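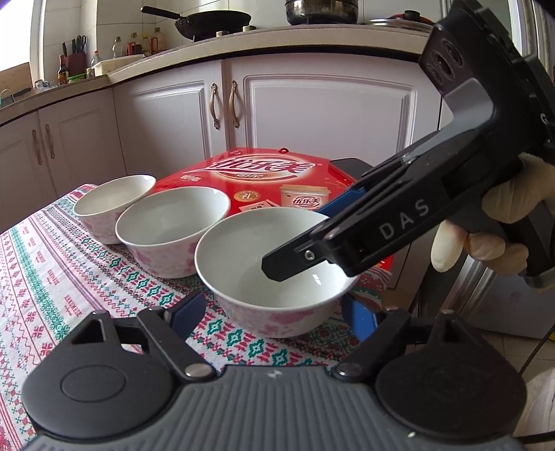 Both grippers at the bowls, the near one opened wide with the base of a bowl between its pads.

July
Posted by Niamh Phelan
Ticket 159: finger opening won't go back to zero

Okay, closing this one out, and I'm leaving the whole trail in because I went down two wrong roads first and somebody in Vunosville is bound to have the same thing on their pair.

Symptom first. We run two of the hand-held grippers on the Tellstead kitchen set (pick up a bowl, put down a bowl, stack, unstack, you know the drill). The one I carry started logging a finger opening of 3 mm when the blue pads were fully shut and touching. Fully open it read fine, 94 mm, same as always. So it was only wrong at the closed end, and only some of the time, which made me want to throw it in the sink.

Why it matters: anything replayed on the arm takes its closing width straight from our log. If the log says 3 mm of daylight when the pads were really squeezing, the arm stops short and the bowl stays on the table. Kerekes sent back 65 takes from one session with a note that just said "fingers lie." Fair enough!

First wrong road, calibration. I did the normal open, close, hold, save. Reading went to zero, I was very pleased with myself, I did a few bowls and there were my 3 mm again. Did it twice more with the same result. I also did it once with the unit lying on its back on the tablecloth, because the old setup sheet says to, and that made no difference at all. (Can we take that line out of the sheet? I've asked before.)

Second wrong road, pads. I figured the pads had gone slick and were creeping on the glaze, so the fingers would be stopping at odd places. Wiped them with a damp cloth, let them dry, checked the edges for peeling, swapped in the spare set. Nothing changed. The old pads were fine and they've gone back on. Sorry to whoever had labeled the spares as untouched.

What got me there in the end was changing what I was picking up. Mandarins, never a problem. Plates lifted by the edge, fine mostly. The bowls would set it off if I took them by the rim with one pad inside and one outside, so the wall of the bowl gets pinched and the weight hangs off to one side of the fingers. That pulls sideways on the linkage. So I quit looking at the numbers and started wiggling things.

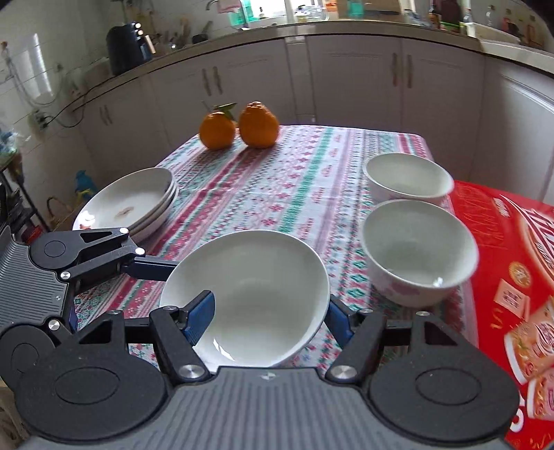

Rim grip on the shallow white bowl, one pad on the inner rim and the other outside.

With the power off and the pads just touching, I held the body in one hand and rocked each finger side to side. Right finger: solid. Left finger: a tiny click. You feel it more than you hear it. Put a fingertip on each of the silver screw heads along the black linkage while you rock it and you can find which pivot is moving. Mine was the one closest to the finger on the left side. It had backed out just enough that the finger could lean under a sideways load, and once it had leaned it sat there until something knocked it straight again. So calibrating did work, right up until the next rim grip.

The fix, for the record:

Power off, pads closed. Back the loose screw all the way out, and do only that one, leave its neighbors alone so the linkage stays lined up. Wipe the thread and the hole. Small drop of the medium threadlocker from the Tutetness drawer (the medium! the strong stuff in the same drawer will have you drilling it out). Screw back in until the click is gone, then open and close the fingers by hand. If they drag, you've gone too far, so ease it back a hair and try again. You want no click and no drag. Then leave it alone overnight. I know. I wanted to keep going too.

Next morning, power on, open, close, hold, save. Closed reads zero, open still reads 94. Then I did rim grips only, on every bowl we had out, tilting them on purpose to be mean to it. Checked the closed reading after each one and it stayed at zero. Put a paint dot across the screw head and the plate next to it so we can see at a glance if it starts turning again.

I gave the other unit the same rocking test while I was at it and both its fingers are tight, so I didn't touch a thing.

Still open, and I'm moving it to its own ticket: the session software happily accepts a closed reading that isn't zero. A warning at the start of a session would have caught all this on day one. Until that's in, please do the rocking test before you start each morning, it takes less time than getting the gloves on. And the 65 takes are staying out. I looked at whether we could just subtract the 3 mm, but it comes and goes partway through a take, so no.

Marking as solved.

Comments

benchrat
Had this on ours, except it was the pivot further back, next to the body. Same click. Your fingertip trick found it in a minute, thank you.

Dolores M.
Does the dot of paint survive the glove rubbing on it? Ours wore off.

Niamh Phelan
So far, but it's only been since Saturday! Ask me again. I used the paint marker and not nail polish this time.

k_vunos
Took the lying on its back step out of the setup sheet. You can stop asking.

benchrat
Is the threadlocker okay near the blue pads?

Niamh Phelan
I kept it well away from them and wiped up what squeezed out. I'd use a toothpick to put it on, the bottle gives you way too much.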